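3 空饮料罐在共用桌面上的留置与清理

3.1 问题的提出

上一节讨论了办公区公共茶水间的垃圾分类设施与标识。本节转向一个更小的对象：喝完之后留在共用桌面上的铝制饮料罐。在以往关于办公场所回收行为的讨论中，研究者多半关注垃圾桶本身，例如桶的颜色、投放口的形状、桶与工位之间的距离。饮料罐从被喝完到进入垃圾桶之间还有一段时间，这段时间里它放在哪里、以什么姿态放着、由谁拿走，较少得到单独的记录。

我们认为这段时间值得单独处理。一个罐子在桌面上停留得越久，它的归属就越模糊。刚刚放下的罐子，周围的人一般知道是谁的；隔了一个下午，同一个罐子就成了公共物品，既没有人认领，也没有人觉得自己有权处理。访谈中有受访者把这种罐子叫作“没主的罐子”，这个说法后来被多位受访者独立使用，本文沿用。

3.2 调查地点与材料

调查在Plernuvia办公楼的三层和四层进行，时间为八月。两层的格局基本相同，各有一间茶水间和若干张供讨论、用餐和临时办公使用的共用大桌。大桌不分配给固定人员，桌面由保洁公司Kaletti负责，每日傍晚擦拭一次。按照合同，保洁人员只清理桌面上“明显废弃”的物品，罐内仍有液体的饮料不在清理范围之内。这一条款对后面的分析很重要，因为从罐子外面很难判断里面是否还有液体。

记录由两名观察员分别完成。每次巡视时，观察员对每个留在桌面上的饮料罐填写一张记录卡，内容包括罐的位置、姿态（直立或倒卧）、拉环是否已经打开、周围是否有其他私人物品，以及下一次巡视时罐子是否仍在原处。全部巡视共得到有效记录卡204张。记录卡按桌号编排，不记录人员姓名。两名观察员对姿态一项的判断基本没有分歧，分歧主要出现在“周围是否有其他私人物品”上，例如一支没有标记的笔究竟算不算私人物品。遇到分歧时，由两人回到桌旁重新核对，仍不能达成一致的，该项留空。

除记录卡外，我们还访谈了两层的部分使用者以及Kaletti的现场主管Clive Blackburn。访谈为半结构式，每次不超过半小时，问题集中在三个方面：喝完饮料后通常把罐子放在哪里；看到别人留下的罐子时会怎么做；在什么情况下会认为一个罐子可以扔掉。

3.3 直立与倒卧

在记录卡所涉及的各项特征中，姿态与清理的关系最为清楚。直立的罐子往往能留过一次甚至多次巡视，倒卧的罐子则很快被拿走。受访者对此的解释相当一致：立着的罐子可能还没喝完，躺着的罐子不可能再有人喝。一位三层的使用者说：“立着的我不敢动，万一人家只是去开个会。躺着的就无所谓了，顺手就扔了。”

Blackburn的说法与此接近，不过他更强调合同的限制。他说，新来的保洁人员常常问直立的罐子能不能收，他的答复是先看拉环，再轻轻提一下，凭重量判断。罐口打开、拿起来很轻的，可以收；拿起来有分量的，放回原处。他也承认，时间紧的时候，员工会直接跳过直立的罐子，先收倒下的。四层有一张靠近打印机的桌子，直立的空罐曾经连续几次巡视都在同一位置，正是这样造成的。

需要说明的是，倒卧并不总是有意为之。有些受访者表示会特意把空罐放倒，作为“喝完了”的信号；另一些受访者则认为放倒罐子不礼貌，剩余的几滴会流到桌面上，干了以后发黏。持后一种看法的人数不多，但态度十分明确，其中一位还在茶水间贴过手写的便条，请大家不要把罐子横放在桌上。便条后来被撕掉，原因不详。

由此可见，姿态这一信号在使用者之间并没有形成统一的约定。放倒罐子的人以为自己在提供便利，看到的人却可能理解为疏忽。不过两种理解所导致的结果是相同的：倒卧的罐子被当作垃圾处理。

3.4 拿起罐子的动作

从桌面上取走一个罐子，看起来是一个不需要分析的动作，但它实际上包含一次判断。对直立的罐子，人们通常先握住罐身，把它提离桌面，此时才得到关于重量的信息。如果罐子比预期的轻，动作会继续下去，变成收走；如果比预期的重，罐子会被放回，有时还会比原来放得更靠近桌子中央，以免碰倒。我们把提离桌面到决定去向之间的这一短暂阶段称为“悬置”。

悬置阶段中，罐口的状态是第二个信息来源。罐子被提起并保持竖直时，罐顶朝上，拉环是否打开一望可知。图3中的绿色罐即处于这一位置，同一桌面上的另一个罐则为倒卧姿态，两种姿态可以直接对照。

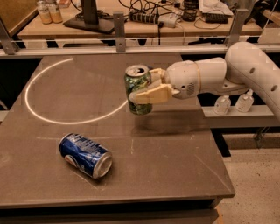

图3 共用桌面上的两个饮料罐：绿色罐被竖直提离桌面，罐口已打开；蓝色百事可乐罐倒卧于桌面。

就判断的难易而言，图中两个罐子代表了两类情形。绿色罐的罐口已经打开，但仅凭外观无法得知罐内是否还有饮料，只有拿在手里才能确定。蓝色罐横放在桌上，按照多数受访者的标准，不必拿起来就可以归为废弃物。深色桌面还带来另一个问题。少量洒出的液体在这类桌面上不易察觉，受访者中有人提到，自己是在把纸张放上去之后才发现桌面是湿的。

桌面上的浅色划痕和印迹也会干扰判断。Blackburn提到，保洁人员曾把桌面上的旧痕迹当作饮料渍反复擦拭，耽误了时间。他后来要求员工先用手指摸一下，摸起来不黏的不再处理。这项要求没有写进操作规程，由老员工口头传给新员工。

3.5 清理者是谁

记录卡不记录人员，因此我们只能依据访谈来讨论由谁取走罐子。受访者普遍表示，自己会收走自己的罐子；对于别人的罐子，态度则取决于是否需要使用那张桌子。要坐下来用餐的人，会把面前的罐子收走或推到一边。仅仅路过的人基本不会动手。换言之，清理行为更多由对桌面空间的需要引起，整洁本身的作用有限。

推到一边这一做法值得注意。它没有减少桌面上罐子的数量，只是把罐子集中到了桌角。集中之后，几个罐子挨在一起，看上去更像待收的垃圾，之后被一并取走的可能性随之上升。有受访者说，如果桌角只有一个罐子，他不会管；如果有5个，他会找个袋子全部装走。

管理方曾考虑在每张大桌旁增设小型回收桶，并从供应商Vostetti处取得了报价。该方案最终没有实施，理由是回收桶会占用椅子后退的空间。就本节的材料来看，增设回收桶能够缩短罐子与桶之间的距离，却不能解决归属不明的问题。直立的罐子仍然会因为“可能还没喝完”而被留下。

3.6 局限

本节材料有几处明显的不足。第一，巡视之间存在间隔，罐子在间隔内被移动后又放回原处的情况无法得到反映。第二，调查只涉及铝罐，塑料瓶和纸杯未纳入；透明塑料瓶内的液体从外面就能看到，判断过程应当有所不同。第三，八月有部分人员休假，桌面的使用强度可能低于其他月份。第四，访谈对象出于自愿，平时较在意桌面整洁的人可能更愿意接受访谈。

下一节将讨论茶水间水槽旁的沥水区。那里的空罐多数经过冲洗，倒扣摆放，归属问题以另一种形式出现。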